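Tapley Bench Gripper Comparison
Progress report, second period
Prepared for the program office by the Tapley project lead

Where we are

The grant pays for a side-by-side test of two grippers, the Kurkard two-finger and the Bukus two-finger, on a small tabletop arm, along with two ways of driving them. The plan was to finish all the simulated work in this period and start on hardware in the next one. The simulated work is mostly finished. I am less sure than I was in the last report that it tells us what we said it would, and most of this report is about why.

The short version for anyone who has to fill in a box: milestones one and two are met, milestone three is half met, spending is on plan, and I am asking for one change to milestone four.

What was run

We ran 234 pick attempts in simulation. Of those, 175 used the Kurkard gripper. The rest used the Bukus. The split is uneven for a dull reason. The Bukus model came with finger geometry that passed through itself when closed, and it took us until December to get a corrected one. By then the Kurkard runs were well along and it made little sense to stop them.

The split matters. The proposal promised equal numbers, and any table that puts the two success rates next to each other will make them look better matched than they are. I have left that table out of this report. It will go in when the Bukus has caught up.

The task is the same one described in the proposal. The arm is fixed to a table in a simulated room, a small red object is placed within reach, and the arm has to come down, close on it and lift. The room has shelving, a stool, a cabinet and so on, and it stays the same from run to run. Only the starting spot of the object and the starting pose of the arm change. 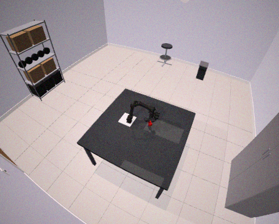
I argued against spending time on the room at the proposal stage and I still think it was a poor use of two weeks. The argument in favor was that a camera-driven controller should have to cope with a background that has things in it. Fair enough, but a background that never changes can be learned like any other pattern, and we have not yet shown that the controller would notice if the shelves were moved. Either we vary the room or we stop claiming that it makes the test harder. I would like to vary it, and the cost is small.

Controllers

Two controllers were tried with each gripper. The first is the plain scripted one, which is given the exact position of the object and follows a fixed approach. The second is Clurgate, which works from camera views and is given no position at all.

The scripted controller did well, as it should. It is handed the answer. Its use to us is as a ceiling: when the scripted controller fails, the cause is the gripper, the contact settings or the placement, and there is nothing to be learned about vision. It failed more often near the limit of the arm's reach than we expected. We went back over those cases and most of them trace to the wrist arriving at a bad angle, which would happen on the real arm too. That is one of the few results from this period I would put my name to without a footnote.

Clurgate is harder to judge. It picked the object up often enough to be interesting. The supplier's notes describe it as ready to use across grippers, and our runs do not support that. Going from the Kurkard to the Bukus it needed retuning before it would close on anything, and the retuning was done by hand, by people who knew what the object looked like and where it tended to be. Once that is allowed for, "ready to use" comes down to a few days of skilled labor. Those days are in the budget under bench time, but they should be counted against Clurgate when we compare it to the script, and in the first draft of our own results they were not. That has been fixed.

One more caution on Clurgate. All of its runs used a brightly colored object on a dark table. It would be hard to pick an easier pairing. I have asked for a set of runs with a gray object before anyone repeats the current figures outside the project.

Cameras

There are two views in the setup: a fixed one that looks over the room and a close one that looks past the gripper to the work surface. The close view was added halfway through the period after we found that the room view could not separate a good grip from a near miss. From across the room, fingers beside the object and fingers around the object can look much the same. We had been scoring by lift height alone, and lift height is a crude measure.

With the close view we rescored the earlier Kurkard runs where the logs allowed it. Some passes became fails. These were cases in which the object rode up on one finger or was pinched by a corner and happened to stay put until the timer ran out. A simulator will happily hold a cube by its corner for as long as you like. A real gripper with real vibration in the joints mostly will not.

We also roughened the close view on purpose by adding grain and narrowing the field to a round window, to bring it closer to the cheap lens we expect to buy. I had doubts about this too. Added grain is tidy grain, spread by a formula, and it does not smear, flare or fog. But the clean version was plainly too kind, and the rougher one did bring out a weakness: Clurgate's closing point drifted when the upper edge of the object was hard to pick out from the surface behind it. We would have missed that with clean pictures. 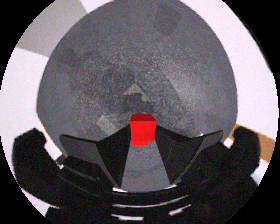
Does a firm hold in simulation mean the gripper will hold on the bench?
It means the fingers can reach the right place and close without hitting anything else. Friction, finger wear, cable drag and slack in the gears are all either guessed or missing in the model, and those are the things that decide whether a real object stays put. We treat a simulated hold as permission to try the same grasp on hardware, and no more than that.

Comparing the grippers so far

With the warning about uneven numbers repeated, this is what I think can be said.

The Kurkard is more forgiving when the approach is off to one side. Its fingers seem to push the object toward the middle as they close. We have not checked how much of that comes from the friction value we picked, and a lower value may well take the benefit away. The check is on the list for next period.

The Bukus closes faster and leaves more of the object in view from the close camera, which ought to help Clurgate. So far it has not helped in any way I can separate from the retuning. It also has a narrower opening, so small errors in approach turn into bumps. In several runs it knocked the object out of reach on the way down, and the script then closed on nothing and reported success. That was our bug, now corrected, and those runs are marked in the log.

Neither gripper has earned a purchase decision. I know the program office was hoping for one by now. If we bought today we would be buying on the strength of guessed friction and one very convenient object.

Milestones

Milestone 1, simulated bench built and documented: met.

Milestone 2, scripted baseline on both grippers: met, with the note above about false success reports. The corrected log is with the program office.

Milestone 3, camera-driven runs on both grippers: half met. Kurkard runs complete. Bukus runs under way.

Milestone 4, hardware trials: not started. Change requested below.

Spending

We have spent 62 percent of the grant. That is in line with the plan, though the mix is different. Less went on computing than expected and more on people, nearly all of it in the Bukus model repair and the Clurgate retuning. The hardware line has not been touched.

Change requested

The proposal has us buying both grippers at the start of milestone four. I would like to borrow or rent one of each for a short trial first, and buy only after that. Five grasps chosen from the simulated set would be repeated on the real arm with each gripper: two that were easy in simulation, two that were marginal and one that failed. If the real results fall in the same order as the simulated ones, the simulation is worth something and we carry on as planned. If they do not, we will have found out before spending the hardware money, and the remaining simulated runs should be cut back to pay for more bench time.

It would be a small sample and would prove very little on its own. It would still be the first real evidence in the project.

Next period

Finish the Bukus runs. Run the gray object. Move the furniture in the simulated room between runs and see whether Clurgate cares. Sweep the friction value across a sensible range for both grippers and report the spread, even if it wipes out the difference between them. Write up the rescoring method so that someone outside Tapley can repeat it.

Open risks

The Bukus model may still have faults. We found the finger problem by luck, while looking at something else, and have since done only a basic check of the joints.

Clurgate's supplier has promised an update. If it arrives in the middle of the Bukus runs we will not install it until they are done, whatever it is said to improve.

The arm itself has been treated as perfect throughout. Its simulated joints go exactly where they are told. I expect this to be the largest gap once we reach hardware, and I have no figure to offer for it yet.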